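Stederdale depot, walk-round checklist, August. Checked by Vsevolod Ostapchuk, started 15 minutes after shift change.

- [x] Fire exits clear. *Pallet moved from the rear door.*
- [x] Extinguishers in date. *Number 5 has no tag, Patex to replace.*
- [ ] Eyewash station. *Flow weak on the left side. Run it for 2 minutes and retest.*
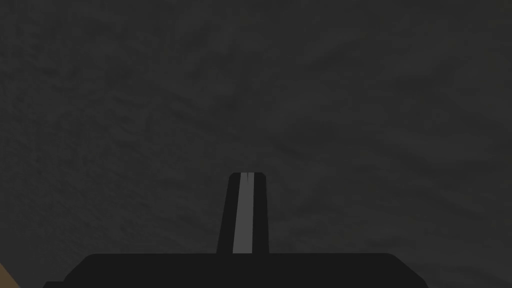
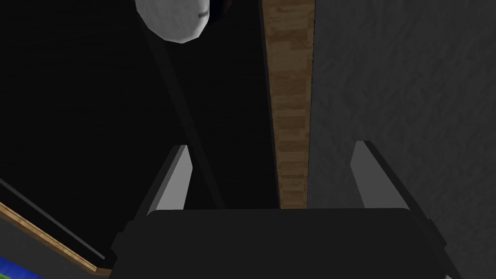
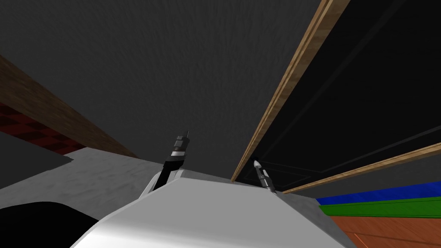
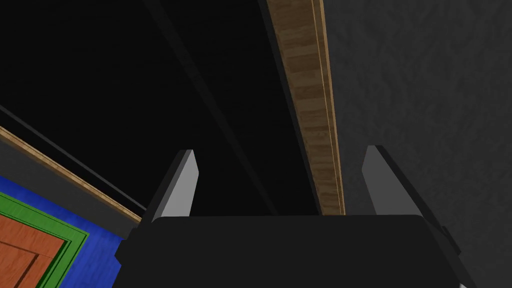 *Simulated views, dark grey surfaces.*

- [x] First aid box. *Short of plasters.*
- [ ] Loading bay edge paint. *Worn near bay 2. Solheim quoted, awaiting a date.*
- [x] Ladder tags. *All 20 read.*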